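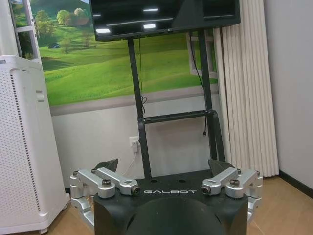

July, notebook, Carncombe room, started writing at 4:40 pm

Floor day. I said I'd give it one afternoon and it ate the whole thing plus part of lunch, so I'm putting it all down while I still remember where I moved stuff. If you come in tomorrow and can't find the good scissors, read to the end before you message me!

First, the TV stand. I've been complaining about its cables for weeks and today I finally got down on my knees behind it. There's the thin one that comes down the left post and makes that little loop by the crossbar, and then the one on the right that hangs down past the crossbar with its plug in midair. I have walked past that plug so many times. My plan was to unplug everything at the top, lay it out on the floor, label both ends and put it back, and I got as far as looking up behind the screen and seeing how tight the space is back there. You can get one hand in. One hand can't hold a flashlight and squeeze a connector at the same time (I tried holding the flashlight in my teeth, do not recommend, it tastes like pocket).

So the top ends stay as they are for now. I wrapped one turn of the soft gray hook-and-loop around each post, loose, and ran the cable through. No zip ties on the stand, please. The last time we used zip ties in here I spent an evening with side cutters and nicked a jacket, and I'm still sore about it. The roll of hook-and-loop is in the top drawer, left side, under the tape measure.

The dangling plug: I followed it by hand and I'm fairly sure it's for the old speaker bar that went over to Tuhumury in the spring. I put a paper flag on it with a question mark. If it's yours, cross out the question mark and write what it is. If the flag is still there when I do this again, the cable goes in the drawer.

I also checked the feet. The stand has always felt a little wobbly to me when somebody bumps it and I wanted to know if it was the feet or the floor. Put the short level across the crossbar and the bubble was so close to center that I'm calling it centered. Then I pushed the screen at the top corner with one finger and it rocked, then settled. So it's just a tall skinny stand with a heavy thing on top – nothing to shim. I snugged the crossbar bolts by hand, a bit less than a quarter turn each. They weren't really loose. Don't crank on them, the threads in that kind of tube strip if you look at them funny.

Glare. This one's been on my list forever. With the screen off you get the ceiling lights across it in big white bars, and with the screen on you still get them, you just notice them less until somebody puts up a dark slide. I tried tilting the head down a few degrees and the bars slid up the glass but didn't go away. Tried turning the stand so it faced more toward the wall, which fixed the bars and made the screen useless for anyone sitting near the door. Back it went. What did help a bit was switching off the one row of lights closest to it. I put a dot of blue tape on that switch. Try it for a week and tell me if you hate it.

(Wiped the screen too. Dry microfiber only. The spray bottle on the shelf is for benches and I've put that on the label in capital letters.)

OK, the floor itself. I love a wood floor in a workshop and I also kind of regret ours every time I have to clean it. The dust doesn't sit on top where you can see it, it goes down into the seams, and then you drag a wheel across and it pops back up behind you. I swept once with the wide broom, following the seams as they angle off, then ran the Vakum with the brush head on, also along the seams. It took 30 minutes for the open part and then a good bit longer for the edges. The Vakum's hose keeps popping off at the elbow, by the way. There's a wrap of tape on it now. I know, I know. I'll look for a clamp.

There was a scuff near the middle, a long dull one, looked like rubber. Tennis ball did nothing. A damp cloth with one drop of dish soap took most of it. I was tempted by the 400 grit and I even had a piece in my hand, and then I pictured the shiny spot I'd be making and having to explain, so I put it back in the box. If it bothers anybody, put a chair on it.

Things picked up from the floor while sweeping, for the record: a hex key (the small one we've been missing from the set, it's back in its slot and I'm so happy), a chewed pencil, a lot of tape ends, a washer, a grape. The grape was not recent.

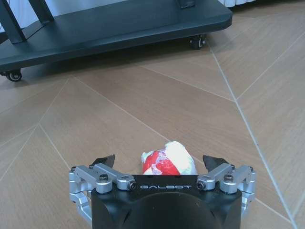
Wrappers and crumpled bits are the other half of it. Red and white, clear, foil, I don't care what color they are or whose snack it was, I'd just like them to make it to the can. Small light stuff like that drifts. Somebody walks by, it scoots, and an hour later it's against a caster and the wheel's dragging it along. I moved the can closer to where people stand around and eat, and I'd bet you that does more than any sign. We had a sign. The sign ended up on the floor too.

Which gets me to the carts. The dark gray one first, as it's the one everybody uses and parks wherever they were when they stopped needing it. I went over the casters: flipped each wheel around by hand, pulled out hair and thread with the hooked pick, and there was so much more of it than I expected. One caster had a wad in it like a little felt donut. A drop of dry lube on each axle, wiped off the extra right away so it doesn't get tracked across the boards. It rolls really nicely now! Almost too nicely, so use the brakes if you're leaving anything on top that you like.

I'd like to give it a home spot. I put a piece of low-tack tape on the floor as a corner mark, 60 cm out from the wall, which leaves room for a person to squeeze behind with a box. Might be too much. I walked it sideways with the big tote in my arms and it was fine, I walked it with the tote and a coffee and it was less fine. We can shrink it later. What I don't want is the cart back in front of the outlets, since then the extension cord goes over the top of it and we're right back where we were in the spring.

Tape note: the low-tack green is the only one that goes on the wood. The silver stuff pulled up finish by the doorway last year and you can still feel the edge with your shoe.

Drawers. I didn't do the drawers. I opened one, saw the state of it, and closed it again. Well, I moved the good scissors out of it. They're on the hook by the pegboard now, the low one, handle side up. They came back from Carncombe front office with glue on them, so please use the bad scissors for tape. The bad scissors have the chipped handle.

Shelf bins (the Lurkamik ones) are half done. I got through the top shelf and relabeled as I went:
- short screws and long screws are finally separate
- washers got their own bin
- "misc" still exists, and it's heavier than it was
- adapters are in a bag inside the cable bin, with a list on the bag

I counted the adapters while I was in there, as the order form asks for it, and we have 47. Forty-seven! And I still couldn't find the one I needed on the first pass. I'm not ordering any. If you think we need a certain kind, check the list on the bag first and then come argue with me.

Left to do, in no special order. Clamp for the vacuum elbow. Felt pads, maybe, for the two chairs that squeal. Another try at the back of the TV with a headlamp, and someone with smaller hands than mine. Second shelf of bins. Ask Tuhumury if they're missing a cable, and ask nicely, they still have our long ruler and I want it back. Also the baseboard under the outlets needs a wipe, I did it with my sleeve in one spot and now there's one clean spot and it looks worse.

6:15 pm. Came back in for my keys and the cart was already off its mark. Moved it back. Whoever it was, the tape is green, it's on the floor, it's shaped like a corner. Also the light row with the blue dot was on again, but I can't say I told anyone yet, so that one's on me. Turned it off and stood by the door for a minute looking at the screen, and I do think it's better from there.

Broom's drying on the hook outside, bristles up. Bring it in if it rains.

47 shares · 0 comments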